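Folding vs. rolling odd-shaped fabric, and where to put it
Sewing and Craft Rooms > Storage

amarachi_aliyu
Monday, January 20, 2020

I'm trying to get the back room sorted before my sister comes to stay, and I've stalled on the fabric.

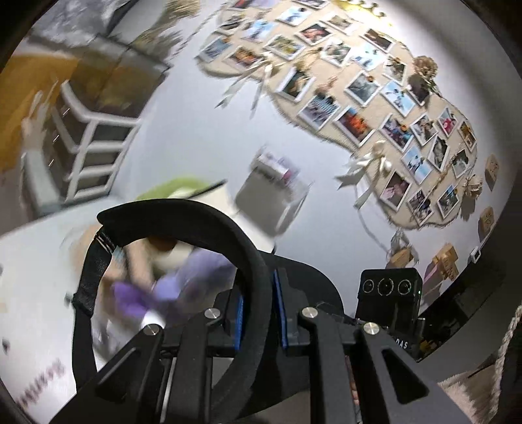

I have a white table to work on and one wall I can't use for storage. That's the wall with the big photo collage. My mother put most of it together and I'm not moving it, so please don't suggest shelves there. Anything that goes in front of it has to be low.

The trouble is the pieces that aren't yardage. Leftover purple from the curtains, lime green things with the edging already on, small beige bits I keep for patches. None of it is square. If I fold it, the stack falls over. If I don't fold it, I end up with a pile and I have to dig through all of it to find one piece.

I was looking at the Grullby, the low cabinet from Clikholm. It's $187 here and 2 feet high. Does anyone have one? And do you fold or roll?

---

paavo_m
I have the Grullby. It's a decent cabinet but the drawers are shallow, and a rolled piece of anything heavier than quilting cotton will catch on the drawer above. I fold mine flat and stand the pieces on edge like files. Curtain fabric I'd keep somewhere else.

---

hemline3324
Roll. Folding leaves creases and then you have to press everything before you cut. I've rolled all my scraps for years and they stay where I put them.

---

paavo_m
You have to press before you cut no matter how it was stored. And a roll comes undone unless you tie it or pin it, so now you have ties to keep track of too.

---

hemline3324
I use strips of selvage for ties. It's free. I don't see the problem.

---

bobbin_drawer
Before you buy anything, go through the pieces and get rid of what you won't use. Most people who think they need a cabinet have too many scraps. I got down to 7 shoeboxes and I haven't missed any of what I gave away. The thrift store took the big pieces and the animal shelter took the rest.

Also, does the fabric need to be in that room? A closet in the hall would keep it out of the sun.

---

amarachi_aliyu
It needs to be in that room. The hall closet has coats and the vacuum in it.

I did go through it in July. I gave away one trash bag full. What's left is what I use.

Paavo, when you stand them on edge, what size do you fold to? I tried that with the purple and it just slumps over.

---

paavo_m
I fold around a piece of cardboard. Cut it a half inch shorter than the drawer is deep, wrap the fabric around it, tuck the end in. Soft fabric won't stand up by itself. For odd shapes, fold the points in first until you have something close to a rectangle, then wrap. It takes a while the first time.

Small pieces I don't wrap. They go in zip bags, one color to a bag.

---

varghese_quilts
I disagree about sorting by color. Sort by what the fabric is. If you put a stretchy purple in with a cotton purple you will sew them together by accident at some point. I did it on a bag for my niece and had to rip out the whole side seam.

On the cabinet, I looked at the Grullby and bought the Trandness instead. It has two deep drawers and a lift-up top. It is a little taller. If the bottom row of the collage starts low on the wall, measure before you order, because it could cover some of the pictures.

---

bobbin_drawer
The Trandness lid has to be clear to open it. If you put a sewing machine or a lamp on top you'll be moving it all the time. I would not get one for a small room.

---

varghese_quilts
I don't put anything on top of mine. But yes, that's true.

---

amarachi_aliyu
Thanks, everyone. I'll have things on top, so the lid rules that one out for me.

I cut up a cereal box and tried the wrapping with three pieces of the purple. It works on the bigger ones. The green ones with the edging don't want to wrap, the edging makes a lump on one side. I think those will get rolled and go in a basket under the table. The patches are going in bags by fabric type, and I'll write the type on the bag.

I'm going to measure the wall tonight. Does the Grullby come with feet, or does it sit right on the floor?

---

paavo_m
It has feet but they're short. You can leave them off. A broom won't fit under it either way, so I'd leave them off.

And it's Paavo Miettinen on the pattern swap list, if you want the cardboard sizes. I have them written down for every drawer.

---

hemline3324
So you're rolling the green ones. Good.

Related threads
Best height for a cutting table
Keeping photos on a wall from curling in summer
Clikholm drawers sticking
Zip bags or jars for small scraps
What to do with leftover curtain fabric

Contact us | Forum rules | Privacy | Back to top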